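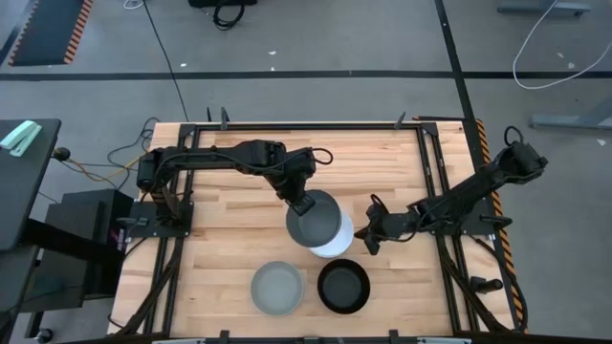
Ticket 217 — label printer drops jobs after Skelance update
Opened by: Shalini Nishad
Assigned: Vivek Kushwaha
Site: Cirkgate, ground floor
Priority: high (was normal, bumped by Shalini)

Shalini, 8:40 am
Printer by the shipping desk stops mid batch. Sent 50 labels, got 4, then the queue says "complete" and clears itself. No error light. Restarted the printer twice, same thing. Need 2,000 out by end of month and the carrier picks up at 3 every afternoon so pls look soon.

Vivek, 9:05
Which PC are you printing from? And is it the Skelance client or the browser page?

Shalini, 9:11
Client. The PC on the left, the one named Eton. Havent tried the browser.

Vivek, 9:30
Remoted in. Client updated itself overnight. Driver was swapped for the generic one, not the Hosoda one we installed in June. Put the Hosoda driver back, cleared the spooler folder, restarted the service. Test page fine. Try 50 again.

Shalini, 9:52
Worse. Got 4 again and now the text is shifted left, the first digit of the zip code is missing.

Vivek, 10:15
OK shift is the label size, driver reinstall put it back to default. Fixed in preferences AND in the client — they have to match or the client wins. Stopping at 4 is something else. Browser page prints all 50 from the same PC, so cable and printer are ok.

Vivek, 10:48
Found a new setting in the client, "release job early", turned on by the update. It closes the connection once the printer buffer is full and the rest gets thrown away. Settings, Output, Advanced, scroll way down. Turned off. Printed 50, all there. Printed another 50, same.

Shalini, 11:20
Working here too. Ran the morning orders, zip codes look right. Can you do the back office PC, it hasnt updated yet but it will.

Vivek, 11:34
Paused auto update on that one. Will check the setting by hand when we let it through. Asked Skelance support if the setting can be locked, no reply yet.

Status: waiting on vendor
To do: add label size and driver version to the setup sheet, old sheet still has teh wrong width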